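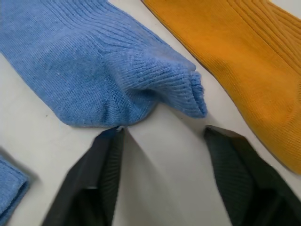

Perguntas frequentes sobre meias de malha canelada

As meias são a parte da roupa que mais dúvidas traz a quem usa a lavandaria da Plodaria, e juntámos nesta página as respostas que damos ao balcão. Quase todas dizem respeito à malha canelada, aquela em que as riscas finas correm ao longo da peça, como na meia azul-clara da fotografia. Pousada numa mesa branca, deixa ver bem a textura felpuda e as fibras soltas à superfície, e é assim, numa superfície lisa e clara, que aconselhamos a olhar para as meias antes de as dobrar.

A que temperatura devo lavar?

A 30 graus, salvo indicação diferente na etiqueta. As meias de algodão branco aguentam 40. Lã e misturas com lã vão no programa próprio, com centrifugação a 800 rotações no máximo.

Lavo do direito ou do avesso?

Do avesso. O borboto forma-se com o atrito no tambor e assim fica do lado que não se vê. Volte a pô-las do direito antes de secar, sobretudo as mais grossas, que demoram mais na zona dos dedos.

As meias chegam a casa com a ponta enrolada. Vêm mal lavadas?

Não. A biqueira tende a encolher-se sobre si mesma na máquina. Meta a mão até ao fundo, estique a ponta com os dedos e alise a meia na mesa. Se ainda estiver húmida, deixe-a aberta até secar.

Como tiro o borboto?

Com a meia seca e esticada numa superfície dura. Passe a máquina de tirar borbotos no sentido do canelado, sem carregar. Lâminas de barbear não: a Nour Sleiman, que trata dos arranjos, recebe todos os meses meias cortadas dessa maneira. Para pelos e fibras soltas chega um rolo adesivo.

Posso usar amaciador?

Pode, mas não recomendamos. Com o tempo o elástico do cano perde força e as meias absorvem pior a transpiração.

Posso pôr na máquina de secar?

Algodão sim, em programa delicado. Lã não. As restantes depende da mistura - veja a etiqueta ou pergunte ao balcão. Em casa, pendure-as pela biqueira e não pelo cano, para a mola não marcar o elástico.

Qual é a melhor maneira de dobrar?

Sobreponha as duas meias, com os calcanhares para o mesmo lado, e dobre em três. Enfiar uma meia na outra, em bola, alarga o cano. Se a gaveta for baixa, arrume os pares de pé, lado a lado.

Devolvem as meias aos pares?

Sim, se vierem no saco de rede Elivo, que se pede ao balcão e leva até 16 pares. Soltas no meio da outra roupa, dobramos as que conseguirmos emparelhar e as restantes seguem num envelope à parte.

Falta-me uma meia. O que faço?

Veja primeiro dentro das capas de edredão e das mangas compridas. Se não aparecer, escreva ao Pieter Jacobs com o número do talão, a cor e o tipo de malha. Guardamos as meias sem dono durante 90 dias - depois disso seguem para reciclagem têxtil.

Arranjam buracos?

Arranjamos os da biqueira e os do calcanhar, até ao tamanho de uma moeda de um euro. Fios puxados passam-se para o avesso com uma agulha fina; não os corte. Malhas muito gastas na planta do pé não aceitamos.

Quanto tempo demora um arranjo?

Cinco dias úteis. A lã fina pode demorar mais, quando é preciso encomendar fio da mesma cor, e nesse caso telefonamos antes de começar.

Página atualizada a 21 de outubro de 2025.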